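Ticket: Wimby hub drops the living room speakers every evening
Status: Solved
Opened by: Parveen Minhas
Product: Wimby home audio hub, Prondix router

Parveen Minhas wrote:
Hi all! First off, I love this hub. I have music in every room now and I can't stop showing it off. But I have one stubborn problem. The two living room speakers drop out in the evening, usually in the middle of a song, and come back after a few minutes. The kitchen and bedroom speakers keep playing the whole time.

What I've tried so far:
Restarted the hub and the router
Updated the hub from the app
Removed both speakers and added them again
Swapped the two speakers with each other (the problem stayed in the living room)

The app says "Signal weak, reconnecting" and then goes back to green. The router is a Prondix in the hallway closet.

Gavin Mackay (Jendale support) wrote:
Hi Parveen, thanks for such a clear write-up. Swapping the speakers was a great test, and it tells us a lot. If the trouble stays with the room, the speakers themselves are very likely fine.

Could you send the hub log from one evening? Go to Settings, Help, Save log. Also let me know where the hub sits and what is close to it. A picture or two of the living room would be useful.

Parveen Minhas wrote:
Log attached, and the pictures are below. The hub is on the floor behind the sofa.
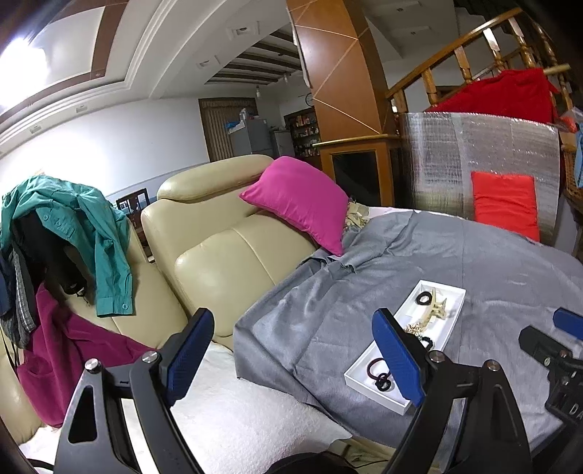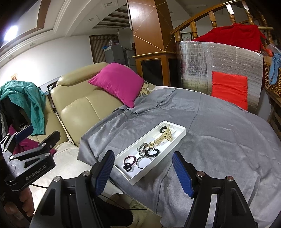

The log is from June and it covers one full evening. I went through it myself with a cup of tea and had a great time - I never knew a speaker had so much to say! There are nine dropouts in it, and all of them start after dinner when everyone sits down in the living room. The sofa is the big cream leather one in the first picture, with the puffy back cushions, and the hub is down low behind those. Would a stand help? I have an old Durrani plant stand I could use.

Gavin Mackay (Jendale support) wrote:
Yes, please try the stand! A hub on the floor has to send its signal through the sofa, and once people sit down it has to get through them as well. That fits your dropouts very nicely.

Two things to do, in this order:
1. Put the hub on the stand so it is higher than the sofa back. Leave it there for one evening and change nothing else.
2. If you still get dropouts, open the router page, find Wireless, and change the channel from Auto to 9. Save, wait for the lights to settle, then restart the hub.

Please save a new log after each step so we can compare.

Parveen Minhas wrote:
Step 1 done and wow, what a difference. The signal reading in the app used to hover in the red and now it says 75 in the evening with a full sofa. I had 2 dropouts the whole night, both very short. Going on to step 2.

Parveen Minhas wrote:
Step 2 done. No dropouts at all! I queued up a playlist of 400 songs and let it run while we had people over, and every room stayed together. I even walked from room to room to listen for an echo, and there wasn't one. New logs attached in case they help somebody else.

One small question - will the router go back to Auto when it updates?

Gavin Mackay (Jendale support) wrote:
Fantastic news, and thank you for the logs. They look lovely and clean.

The channel setting should stay put after a normal update. A full factory reset will clear it, so write it down somewhere. I'm marking this as solved, but reply here if anything changes and the ticket will open again.

Ticket closed July 27, 2025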